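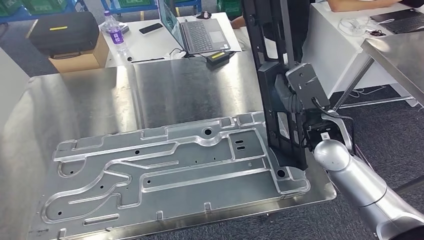 The stamped panel on the worktable, with the laptop open on the desk behind.

The study of pressed metal has occupied this journal since February, and the present entry concerns a single aluminium panel. Readers will recall that Jodgate issues its panels under plain numbers. The piece discussed today is listed as 1,324, and its companion, 326, will be considered separately.

The ribs and channels merit attention. A long channel winds across one side, while straight ribs run off at a diagonal. Such forms stiffen thin sheet without adding weight. A small pocket with two oblong slots is set into the surface, and small tabs project from the perimeter. Narayanan Iyengar has kindly advised that tabs of this kind should be checked before any panel is stacked.

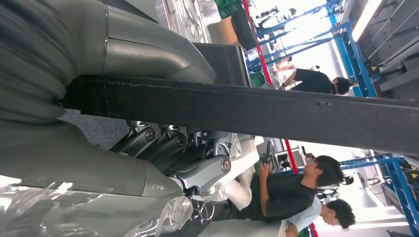 Colleagues in the same room, with shelving to the rear.

The author wishes to thank Rania Bitar for the loan of the Jodgate parts list. Corrections to the numbering given above will be gratefully received and entered in the index.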